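## 4. Fitting and setting up the Caltis plug-in timer

Read section 3 (Safety) before starting. The timer is for indoor use only and must not be plugged into an extension reel or into a second timer.

### 4.1 Charging the memory cell

The clock is kept running by a small internal cell, which is supplied flat.

1. Plug the timer into a wall socket with nothing connected to it.
2. Switch the socket on and leave it for 30 minutes. The display may stay blank at first.
3. Press **RESET** with the tip of a pencil. The display shows 0:00 and the day marker flashes.

**Note:** If the display remains blank after a second reset, leave the timer plugged in overnight and repeat step 3.

### 4.2 Setting the clock

1. Hold **CLOCK** and press **DAY** until the correct day is shown.
2. Still holding **CLOCK**, press **HOUR** and then **MIN**. Holding either button down moves the figures quickly.
3. Release **CLOCK**. The colon between the figures begins to flash.

To change between the 12-hour and 24-hour display, press **CLOCK** and **MODE** together. Stored programs are not affected.

### 4.3 Entering a program

1. Press **PROG** once. The display shows *1 ON*.
2. Set the day or group of days with **DAY**, then the time with **HOUR** and **MIN**.
3. Press **PROG** again. The display shows *1 OFF*. Set the switch-off time in the same way.
4. Repeat for further programs, or press **CLOCK** to return to the time of day.

Programs left unused should show dashes. To clear a program, select it and press **CANCEL**.

**Caution:** Where two programs overlap, the earliest *OFF* time takes effect. An appliance may switch off sooner than expected.

### 4.4 Random mode

Random mode delays each *ON* time by up to 27 minutes, and each *OFF* time by the same amount. It works only between 18:00 and 06:00.

1. Press **MODE** until *AUTO* is shown.
2. Press **CLOCK** and **DAY** together. The letter *R* appears.
3. Repeat step 2 to leave random mode.

### 4.5 Connecting the appliance 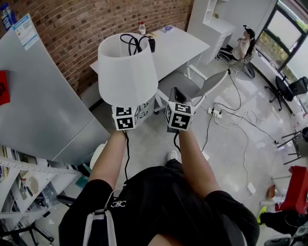

The timer switches the supply and has no control over the appliance's own switch, which must be left in the on position. Check the plug and the full length of the lead before connecting. On a table lamp put away with its cord coiled inside the shade and the plug over the rim, take the cord out completely and straighten it first. Set the lamp upright on a level surface and keep the lead clear of walkways.

1. Switch off the wall socket.
2. Push the appliance plug fully into the timer.
3. Switch on the wall socket and press **MODE** until *ON* is shown. The appliance should come on.
4. Press **MODE** until *AUTO* is shown. The timer now follows the stored programs.

**Caution:** Do not use the timer with heaters, irons or any appliance that could be dangerous if it came on unattended.

**Note:** After step 4 the appliance stays on until the next *OFF* time – press **MODE** to select *OFF*, then return to *AUTO*, if it is not wanted before then.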